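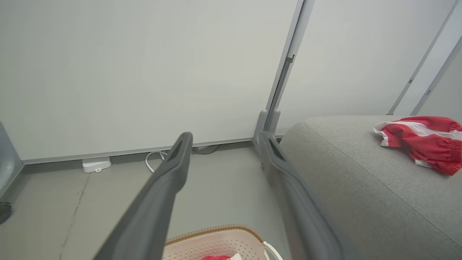

Sofa corner, with the cables still along the baseboard.

Minutes, Broltness House common room meeting, December

Present: Noemí Cortés (chair), Kwame Darko, Hường Lại, Ashton Cosgrove
Apologies: Vsevolod Levchenko

1. Sofa
Everybody loves the gray sofa! Kwame sat on it through the whole meeting and wants it noted that the arms are the best part. It stays where it is. The red garment with the white trim on the armrest goes to lost and found if it isn't claimed by 7 p.m. tomorrow.

2. Cables
Hường would like the white cable off the floor and clipped along the baseboard, and the dark one with it. Agreed by all. The little white box can stay against the wall until Vsevolod tells us what it's connected to. Action: Hường, Vsevolod.

3. Floor
There is a thin crack in the concrete. Ashton has a filler left over from the Geltville job and is really looking forward to trying it out. Noemí asked for a rug as well, and we all got carried away talking about colors (green is ahead). Budget $200, delivery included. Action: Ashton for the crack, Noemí for the rug.

4. Movie night
Yes, again! The last one was such a good evening. Kwame will borrow 24 folding chairs from Kullemville and bring the popcorn maker.

Next meeting in room 413, same time.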